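Re: [manip-learning] Relabeling gripper width in hand-held demos

Hi Kumudini, hi all,

Thanks for the long write-up, and sorry it took me until September to sit down with it properly. I read it twice on the train and once more with a pencil, and I'm glad you posted it to the whole list, as I know a few of the quieter groups have been stuck at the same place we were.

Kumudini Siddiqui wrote:
> We trained on the raw width signal from the hand-held tool and the
> policy kept closing early, a good bit short of the drawer lip. When I
> went back through the demos, people start squeezing before they get
> there. Has anyone tried shifting the width labels in time instead of
> throwing those demos out? I would rather not lose them, they are
> otherwise some of our cleanest.

Yes! We tried just that, and I'm happy to say it was worth the trouble. My first idea was a fixed shift for every demo, and I spent far too long on it (an entire month, if I'm being fair to everybody who had to listen to me). It helped with the slow operators and made the fast ones worse. What we do now, in the branch we call Plelus, is find the moment the hand slows down in each demo and slide the closing command so that it starts 3 frames after that. The arm poses are left alone. Only the width channel moves.

We trained 6 policies in all, with and without the shift, on 2 tasks: opening a small parts drawer and pushing it shut again. On opening, the shifted labels won with every seed we tried. On pushing shut I couldn't tell them apart, and I suppose that makes sense when the fingers hardly have to close at all. I wouldn't want anybody to quote me on more than that until we've run it on a second bench. Ultine, our older baseline, is still being retrained with the same data, and I'll send those numbers along too, good or bad.

One more thing that may save you an afternoon. We start every demo with the fingers wide open and hold them there for a moment before reaching. It gives the slowdown detector a clean beginning, and it makes the width channel so much easier to read by eye when you're scrolling through a pile of episodes late in the day. 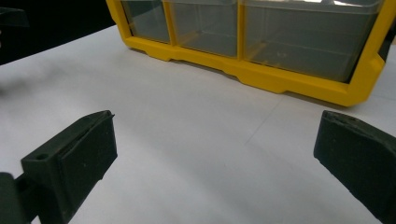
Žukauskas asked off-list whether the detector gets fooled when an operator hesitates halfway to the handle, and whether we had considered using the last slowdown in the episode instead of the first. It does get fooled, yes, and we take the last one before the width starts to drop, which catches most of the hesitations. The 7 demos it still got wrong I fixed by hand.

I'll tidy up the script and put it next to the Proneritz loader, so please nudge me if you don't see it there. And Kumudini, do keep those clean demos!

Warmly,
Your neighbor down the hall from the drawer bench

2 replies
Share this message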